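Zutureo Community Help
Home & Laundry > Folding and storage

Red cloth always ends up in a heap, how do you fold these things?

Posted by Alina Sima, Butirville

Hi all, quick one. Got a big red cloth, very thin and slippery, no idea what the fabric is. Every time I try to fold it one side slides off and I'm back to a lump. Tried on the bed, tried on the couch, tried holding it under my chin like mum does. Nope. It has to go in a small plastic basket on a shelf so rolling is fine too if it fits. Also the creases – do I iron first or after? Need it for a dinner in July so no rush but its driving me mad.

Paraschiva Sârbu

Floor. Or a big table, but floor is easier. Don't fold in the air with slippery stuff, you'll lose every time.

Find two corners on the same side before you do anything else. Don't pull from the middle of the heap, just makes a worse heap. Run your fingers along the hem til you hit a corner, put something heavy on it (I use a tin of tomatoes), then follow the hem to the next one. After that:

- Pull the long tail out straight first, then open the rest out sideways.
- Smooth with flat hands from the centre out. Get the big folds out now, the little wrinkles can wait.
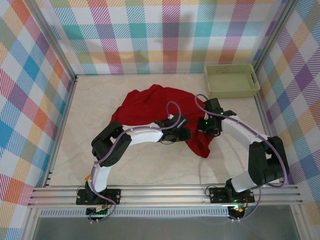 - Fold in half, edges together, smooth again. Then in half again the same way, and into thirds to suit the basket. Put the folded edge facing out so you can grab it without the whole lot coming undone.

Iron before folding, low heat, test a corner. Colour can go shiny if its too hot.

Liviu Bratu

Just roll it. Life's too short. I've got 4 of them rolled up in a drawer and they come out fine.

Aksel Thoroddsen

Second the floor idea. Vacuum first tho, mine picked up every bit of dog hair in the house. A basket with holes in the sides is good for this sort of thing, lets the air through – just check there's no rough plastic around the holes, I snagged a good tablecloth that way. Old pillowcase as a liner fixed it.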